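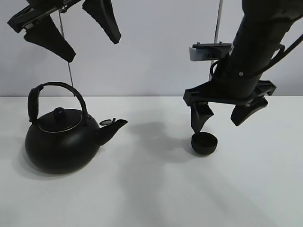

A black pot and a small black cup on a white table

About Us | Our Story | Tea, Classes & Wholesale

Hi, I'm Mireille! I run Bretgate Tea with my business partner Yannick Royer, and if you've ever called the shop and been put on hold while someone hunted for a pen, that was me. We sell loose leaf tea by mail and over the counter, we supply a handful of cafés and restaurants, and on class nights we push the shelves back and teach people how to brew the stuff.

I grew up in a coffee house. My parents drank it all day, my grandmother drank it in bed, and tea was what you got when you had a stomach bug (a bag on a string, left in until the water went orange). Then at 22 I took a job at the front desk of a small hotel, working nights, and the baker who came in before dawn used to leave me a cup of something smoky and strong on the counter. I had no idea what it was. I only knew that I'd started looking forward to it around four in the morning, and that when he went on vacation I was in a foul mood for two weeks. It was a Keemun, a black tea from Anhui in China, and I still think it's one of the best things you can drink with buttered toast.

So I started buying tea. Badly! I bought it stale, I bought it perfumed, I bought a big tin of green tea and poured boiling water on it every day for a month wondering why it tasted like spinach. I'd have given a lot back then for a shop where I could ask a dumb question and get a straight answer, and that is still pretty much the whole plan.

Yannick came into it from the other side. He had been buying dried goods for a restaurant group, everything from lentils to vanilla, and he knew how to read a shipping invoice and how to tell when a sack had been sitting in somebody's warehouse for too long. We met at a tasting where we were the only two people who liked the ugly one. We opened in September of the following year in the old Cordier building, in what used to be a key-cutting and shoe repair place. If you look behind the register you can still see the hooks where the keys hung. We put the sample bags on them now.

The first winter was slow. We had 26 teas on the shelf, which felt like an enormous number when I was writing the labels by hand and a pitifully small one when a customer asked for anything. People came in to get their boots resoled and left with Darjeeling. One gentleman did this three times before he accepted that the shoe repair was gone, and he still buys his Darjeeling from us, though he has opinions about the price.

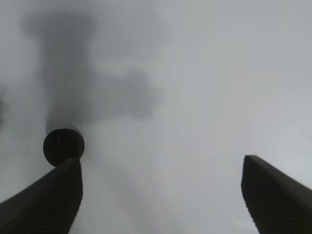 What got us through was the Zimitz. It's our house breakfast blend, mostly Assam with a little Ceylon for brightness, and Yannick spent that whole winter fiddling with it at the back counter. He named it after a village he'd stayed in once on a cycling trip, where the guesthouse served tea so thick you could have painted a fence with it. Ours is gentler. It takes milk, it survives being forgotten on the side while you look for your shoes, and it's the first thing I hand anyone who tells me they don't like tea. A café across the river put it on their menu, then their sister café did, and suddenly we needed a bigger scale.

Our other regular blend is the Hideo, a roasted green tea with toasted rice. It's low in caffeine and it smells like popcorn, and kids love it. We change it a little each year depending on what the roast is like, so if you bought it last fall and it seems nuttier now, you're right, it is.

How we buy

We keep the list short enough that we can taste all of it. When samples come in they get brewed the same dull way every time, same weight of leaf, same water, same number of minutes, no milk and no cookies, and we write our notes before we talk. (Yannick cheats by making faces.) If we both like it, we drink it at home for a week. Plenty of teas are gorgeous in a tasting and tiring by the third mug, and a mug is how most of you are going to drink it.

We tell you the season and the region on every label where we know them, and where we don't know, we say so. Blends are mixed in small lots in the back room. We don't sell flavored teas apart from an Earl Grey and a jasmine, and yes, people ask for the caramel one every December, and yes, I feel like a grinch.

Storage matters more than people think. Light, air, damp and strong smells are what ruin tea, so please don't keep it in a glass jar on the windowsill next to the cumin. A tin in a cupboard is fine. Most black teas will be happy there for a year or more, and greens are best drunk within a few months of opening. If you've got an old pouch at the back of the shelf, brew it a bit stronger and pour it over ice.
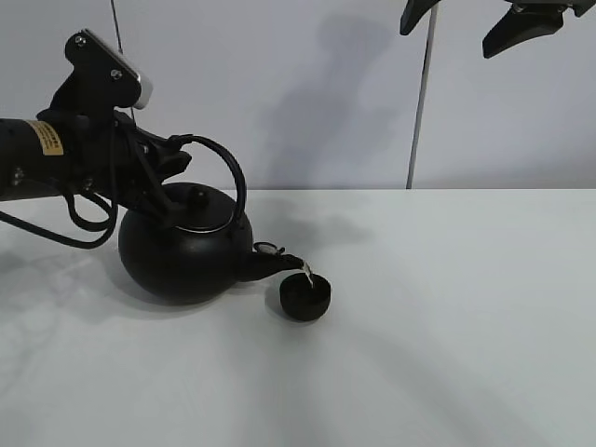
The classes

These began as a favor. Benito Goicoechea, who has the cheese counter two doors down, wanted to learn enough about tea to stop recommending wine to people who'd told him they don't drink. We did one evening for him and a few of his regulars, tea and cheese, and it was so much fun (oolong with an aged sheep's milk cheese, try it) that we did it again the next month with the doors open.

Now there are three courses, and you can take them in any order.

First Cup is the beginner evening. We cover the main kinds of tea, how hot and how long, and what to do with a leaf you've never met before. You'll taste a lot, so have dinner first.

Small Pots is for people who want to try brewing the way it's done in much of China and Taiwan, with plenty of leaf, a little water and lots of short infusions. It's slow and sociable, and the same leaves can taste quite different by the fifth round. Clémence Riviere teaches this one. She has far more patience than I do and she will let you spill.

Tea at Work is the one for cafés. Mathis Courtois takes it on the road to wherever you are and works with your own staff and your own water boiler. Water is nearly always the problem, by the way. A boiler set for black tea will flatten a good green, and all it takes is a jug to cool it in, or a splash of cold in first. Mathis likes to brew the same tea at boiling and then at 80 degrees Celsius and pass both around without saying which is which, and that does more than any lecture I could give.

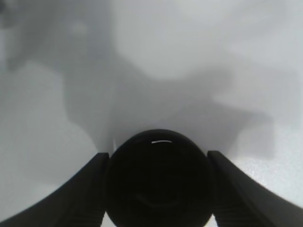 We keep groups small enough to fit around one table, and there's always a kettle going before you arrive, so come early if you'd like to chat. You don't need to bring anything. Please skip the perfume if you can bear to. I used to lend out notebooks and stopped when none of them came home, but there's scrap paper and a jar of pencils.

Beginners worry that they won't be able to taste what everybody else is tasting. I felt that way for years! Somebody would say "apricot" and I'd nod and write down "apricot" and taste hot leaves. It does come, mostly from drinking two teas side by side, and if what you get is wet cardboard or your aunt's garden shed then please say that out loud. It's usually a more useful note than mine.

Visiting, ordering and so on

The shop is open every afternoon except over the winter holidays. There's a step at the front and a flat entrance around the side on the alley, ring the bell and one of us will come. Dogs are welcome in the shop but not on class nights.

Mail orders go out the next working day. If you spend over $80 we cover the postage, and if you send back your empty tins in decent shape we'll take 20 percent off your next refill. Samples are sold by the single pot, so you can try something fancy without having to commit to a bag of it. If you hate it, email me and tell me what you usually drink and I'll suggest something closer to home.

For wholesale, ask for Yannick. For classes, ask for Clémence. For complaints it's me again, and I'd rather hear about it than not.

We're looking at a second room upstairs in the Cordier building for next September, with a proper sink this time, so if you've been stuck on the waiting list for Small Pots, hang on in there and keep an eye on the classes page.

Mireille Besson

Contact | Shipping & Returns | Class Calendar | Wholesale | © Bretgate Tea. All rights reserved. | Page updated 14 March 2026 | Back to top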